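From: Danica Tomić
To: Kokaler shared-rooms list
Date: Wednesday, October 12, 2022
Subject: Re: [rooms] dusting the study tables

Charito Agbayani wrote:
> Hi all, I have the tables at Breltow from next week and have
> never done them before. Do you clear everything off first, or
> wipe around it? And is a damp cloth all right on the wood? I
> don't want to leave rings.

Dear Charito,

Welcome, and thank you so much for taking these on! I've been doing the tables upstairs since August and I still enjoy it, silly as that may sound - it's a nice quiet half hour before everyone comes in with their bags and their coffee.

I do clear things off, but only one side at a time. Papers first, in one pile, and please keep them in the order you found them, as people get very attached to their piles. Then the calculator, then the flower pots last. I used to wipe around the pots and ended up with a neat little circle of dust under every one of them.

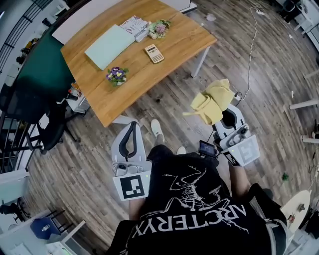 As for the cloth, I fold mine in four so there is always a clean side to turn to, and I start dry. Most days dry is plenty. If there's a sticky patch I'll dampen one corner, wring it out hard and go over the spot again with a dry part right afterward. I haven't had a ring yet, knock on wood.

Artificial flowers hold on to dust terribly, by the way. A soft paintbrush gets in between the petals much better than a cloth does, and there are 2 in the drawer under the sink, next to the Skesto soap. Take whichever you like.

Write any time if something comes up, and do say hello if you see me on the stairs.

Warmly,
Danica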